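2024년 12월 29일

연말이라 그런지 아침부터 마음이 괜히 부산했다. 커피를 내려놓고도 한참을 못 마시고 창가만 왔다 갔다 하다가, 결국 미뤄 둔 정리를 오늘은 꼭 하자고 마음먹고 작업실로 나갔다. 집에 있어 봐야 귤이나 까먹고 있을 게 뻔했으니까. 장갑을 두고 나와서 골목 끝에서 다시 돌아간 것까지 치면 출발만 두 번 한 셈이다.

작업실은 며칠 비워 둔 사이에 공기가 꽤 차가워져 있었다. 난로부터 켜고, 지난 10월에 잉빌드 시엘브레드(Ingvild Skjelbred) 씨가 보내 준 엽서를 벽에 다시 붙였다. 테이프가 약해졌는지 자꾸 떨어지는데, 그래도 그 엽서가 없으면 벽이 허전해서 못 견디겠다. 답장은 아직도 못 썼다. 새해 인사라도 겸해서 이번 주 안에는 꼭 써야지, 하고 여기에 적어 둔다. 적어 두면 조금은 더 지키게 되니까.

그러고는 큰 금속 통 앞에 앉았다. 나는 이상하게 이 회색 통이 좋다. 옆면이 비스듬하게 벌어져 있고 바닥은 긁히고 문질러진 자국투성이인데, 그 은빛 도는 푸르스름한 얼룩을 보고 있으면 오래 쓴 냄비 바닥 생각이 난다. 엄마가 쓰시던 국 냄비도 꼭 저랬다. 새것처럼 닦아 보겠다고 수세미로 한나절을 문지르다가 꾸중만 들었던 기억도 난다.
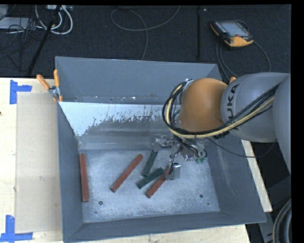 막대를 색깔별로 나누어 두는 건 별것 아닌 일인데도 할 때마다 마음이 가라앉는다. 붉은 갈색은 왠지 따뜻해 보여서 늘 먼저 손이 가고, 짙은 초록은 겨울 솔잎 같아서 아껴 두었다가 나중에 만지게 된다. 어릴 때 색연필도 꼭 그렇게 썼다. 좋아하는 색은 닳을까 봐 못 쓰고, 다른 색만 몽당연필이 되곤 했지. 나이를 먹어도 그런 버릇은 그대로인가 보다.

선반 쪽은 시타르(Citar) 상자부터 치웠다. 겉에 761이라고 적어 놓은 건 분명 내 글씨인데 무슨 뜻으로 적었는지 도무지 생각이 안 난다. 버리려다가 혹시 몰라 도로 올려놓았다. 스타루멜(Starumell) 영수증도 한 뭉치 나왔는데, 그건 봉투에 모아 서랍에 넣었다. 그 와중에 주머니에서 100원짜리 동전이 하나 나와서 괜히 기분이 좋았다!

저녁에는 난로 옆에서 고구마를 먹었다. 군데군데 탔지만 달았다. 선반 아래 칸은 아직 손도 못 댔고 빗자루도 새로 사야 한다. 내일은 장갑부터 챙기고, 우표 사러 우체국에도 들를 것.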